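Narkov (student robot project)

Narkov is a student project in outdoor mobile robotics, run as a two-term elective course. Its subject is the navigation of a small wheeled robot along campus walkways by means of a single forward-facing camera. The course was set up by Hajnalka Boros, who taught it alone for the first year; Boglárka Szénási joined as second instructor when the route trials were moved outdoors.

Background

The project grew out of an indoor line-following class in which robots ran on black tape over a white floor. Students who had finished the class asked for a follow-on in which the course was not laid out for the robot. The first proposal used satellite positioning, but the position error near tall buildings was larger than the width of the lane to be held. It was dropped in February, before any parts had been ordered, and replaced by a camera-only design.

Route

The route follows paved walkways across open ground between lawns and multistory buildings. The reference line for steering is the raised curb at the side of the pavement. A painted line is used as a second reference on stretches where one is present. Joints between slabs are treated as noise, although one team later used them to estimate speed. 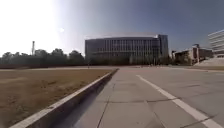

The length of the standard run is 247 meters. It is driven in both directions, so that the curb falls once on the left and once on the right. Software that has been tuned for one side only tends to fail on the return leg, and the rules therefore require both legs to be driven with the same settings. A leg is void if a wheel touches the curb or leaves the pavement.

Vehicle

All teams use the same base, known as Pap. It has four driven wheels, skid steering and a flat deck for the computer and battery. The camera mast is supplied with the base and may be moved forward or back but not raised. A wheel encoder is fitted on each side. Teams may add an inertial sensor, and most do. Range sensors are allowed for emergency stopping only, and their readings may not be passed to the steering program.

The emergency stop is a separate radio link with its own battery. It is tested before each leg by the student acting as safety walker, who stays within 3 meters of the robot while it is moving.

Software

Two programs are in common use. Nulance, the older one, finds the curb by edge detection and fits a straight line to it after correcting for lens distortion. It is quick and easy to inspect, but strong sunlight causes it trouble: the edge of a cast shadow can be sharper than the edge of the curb itself, and the robot then steers by the shadow. Several fixes have been tried, among them a limit on how fast the fitted line may move sideways between readings.

Loltari labels each part of the view as pavement, curb, plants or other, and steers toward the middle of the pavement region. Its training set was labeled by hand and stood at 169 views when first used - a small number, and one that did not include hedges. A later version added planted borders and dry grass.

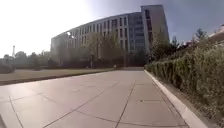

Low sun remains the main open problem for both programs. Automatic exposure darkens the ground when the robot heads toward the sun, and the contrast between curb and slab drops. Teams have tried a fixed exposure, a printed lens hood, and exposure control that reads only the lower half of the view. The last of these was made the default in the shared code on May 25, 2020.

Teaching and assessment

Enrollment is limited to 12 students, who work in teams of three. The first term covers camera calibration, motor control and logging. Route trials take place in the second term. The grade is based on the log files, a written report and an oral review of the code; a completed run is not required for a pass. Boros has stated in the course notes that a failed leg with a full log is worth more to the next group than a clean leg without one.

Logs and calibration files are handed on from year to year. The code of each team is archived with the settings used on its final run.

See also

Line follower
Visual odometry
Skid steering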